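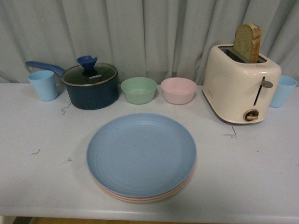
## Veteo abre en Condesberg un servicio de préstamo de menaje

La entidad Veteo ha puesto en marcha en Condesberg un servicio gratuito de préstamo de utensilios de cocina, dirigido a los hogares empadronados en el municipio, que suma 3.314 habitantes. El catálogo inicial consta de 300 artículos, entre ellos cazos, vasos y fuentes de horno.

Cada hogar podrá retirar un máximo de 10 piezas por un plazo de dos semanas, prorrogable una sola vez. El material deberá devolverse limpio y en su embalaje de entrega.

El responsable del programa, Thaddäus Kuster, señaló que la demanda se concentra en las fiestas de diciembre, cuando numerosas familias reciben visitas. Valentin Hämmerli, encargado del almacén, informó de que las reservas para grupos se tramitarán por escrito.

Las solicitudes se presentarán en la oficina de Veteo, previa exhibición de un documento de identidad. El reglamento completo puede consultarse en la misma sede.

21 de diciembre de 2025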